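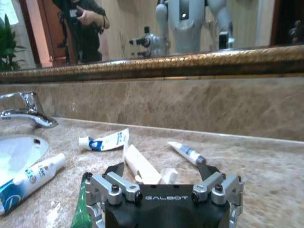
What is the best place for a framed mirror above a stone vanity top? High enough that the lower edge of the frame clears the backsplash and a cloth can pass along the joint without touching the finish.

Opinion > House > Bathrooms
Rooms | Surfaces | Fixtures | Opinion | Archive
Print this article | E-mail this article

The gap under the mirror

Most bathroom drawings fix the height of a mirror from the eye level of the person using it. I think this is the wrong starting point. The height should be set from the backsplash, and the size of the mirror adjusted afterward.

The bottom edge of a vanity mirror is the part that fails. Water thrown up from the basin runs down the glass, collects on the top surface of the lower molding, and stays there. On a plain metal channel the damage is slow. On a gilded molding with a rope or leaf pattern it is quicker, as every groove holds a small amount of water and a small amount of soap. Cleaning makes it worse. A cloth catches on the high points and wears them, while the recesses stay dirty.

I kept maintenance records for two years at the Pramlow, a residential building with 81 bathrooms of nearly identical layout: marble top, raised lip at the back, marble backsplash, ornamental mirror. The records run to 1637 entries. Of these, 252 concerned the mirror or its frame, and the lower rail was named in the greater part of them. The stone itself drew few complaints. People worry about marble, seal it, and put coasters on it. They do not think about the frame.

The supplier for the building was Fernus, and its mounting sheet allowed the frame to sit directly on the backsplash. I consider that a mistake. Two surfaces in contact make a seam, and the seam has to be sealed or left open. If it is sealed, the sealant discolors and the mirror cannot be taken down without cutting. If it is left open, water gets behind the frame and reaches the backing of the glass. Black spots along the bottom edge of an old mirror usually start this way.

A clear gap avoids both problems. The width of a folded cloth is enough. The wall behind it should be painted with the same washable paint as the rest of the room, and the fixings should be set so the frame is level by measurement. Adjusting it by eye against the stone is unreliable. Veined marble has few straight lines, and a heavy frame that is slightly out of level shows up at once against the back edge of the counter.

There is a fair objection. Designers at Inimmont, who fitted the two show bathrooms on Abdelaziz Street, argue that a gap breaks up the wall and makes a large mirror look like an afterthought. In a small room I accept the point about appearance. My answer would be a taller backsplash or a simpler lower rail. A mirror can have three ornate sides and one plain one. Framers will make this if asked, and the cost is modest compared with regilding.

For existing installations, the useful measures are dull. Dry the lower rail by hand after the glass is cleaned. Spray the cloth and keep the bottle away from the mirror. Use a soft brush in the grooves, dry, once a month. Keep vinegar off the marble and ammonia off the gilding. Where the frame already touches the stone, check the joint each January and replace the sealant when it lifts.

Print this article | E-mail this article
Back to Opinion | Surfaces | Archive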